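Gurngate Community Help
Home and Garden > Timber and Finishes

Oiling a maple benchtop made from joined boards

Posted by Fekholm Hall Bookings
October

Our hall kitchen at Fekholm is to receive a new maple benchtop. The top has been supplied unfinished and is made up of several planks glued edge to edge. It will sit beside the sink and will be used for preparing food at community lunches.

Advice is sought on the following matters. Should the top be sealed with a hard varnish or treated with a food-safe oil? Is it necessary to finish the underside, which will not be seen? Members have also asked whether the darker knots should be filled before any finish is applied. The supplier's paperwork does not address any of these points.

The kitchen can be closed for 8 days at most.

3 replies

Mac Suibhne Joinery
Accepted reply

For a surface on which food will be prepared directly, we recommend oil. Varnish gives good protection against water until it is scratched, after which moisture may enter beneath the film and leave grey marks. Repairing those marks generally requires the whole surface to be sanded back. An oiled top can be repaired locally.

The underside must be finished. Timber takes up and releases moisture through every exposed face, and a top sealed on one side only is liable to cup. The ends of the boards and the edges of the sink cut-out require particular attention and should receive an additional coat.

Knots that are tight and level with the surface may be left alone. Press each one firmly with a thumbnail. If it moves, or if there is an open crack beside it, fill it with clear epoxy and sand it flush once cured.

The following procedure is suitable for a top of this kind:

Sand with the grain, finishing at 180 grit. Maple is a dense timber and a finer paper may burnish it, which reduces absorption.
Remove all dust with a vacuum and a barely damp cloth. Allow the surface to dry.
Apply the oil thinly with a lint-free cloth. Wipe off the excess after 40 minutes.
Apply 2 further coats to all faces, leaving overnight between coats.
Inspect the glue lines along the seams under a low side light before installation. Dried glue will show as a pale patch where the oil has not taken — sand it out and re-oil that area.

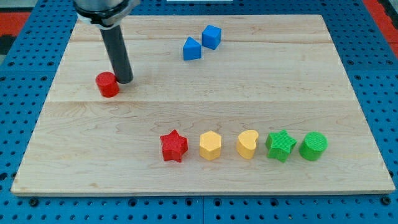 Aftercare

Spread oil-soaked cloths flat outdoors to dry before disposal, as they can ignite if left bundled. Re-oil the top when water no longer beads on it. Fixings must allow for seasonal movement across the width, so slotted brackets should be used in place of plain screws.

Brivness Tenants' Association

We had varnish on ours and it was satisfactory for 3 years. The area near the tap was the first to fail. Our members would not choose it again, although it was easier to wipe down.

gurngate_reader

Laminate. No oiling required.

Fekholm Hall Bookings

Thank you for the replies. The hall will proceed with oil on all faces. Could Mac Suibhne Joinery please confirm whether the bench may be used as soon as the last coat is dry to the touch?

Mac Suibhne Joinery

Dry to the touch is not the same as cured. Please follow the curing time printed on the tin — this varies considerably between products — and keep standing water off the surface until then.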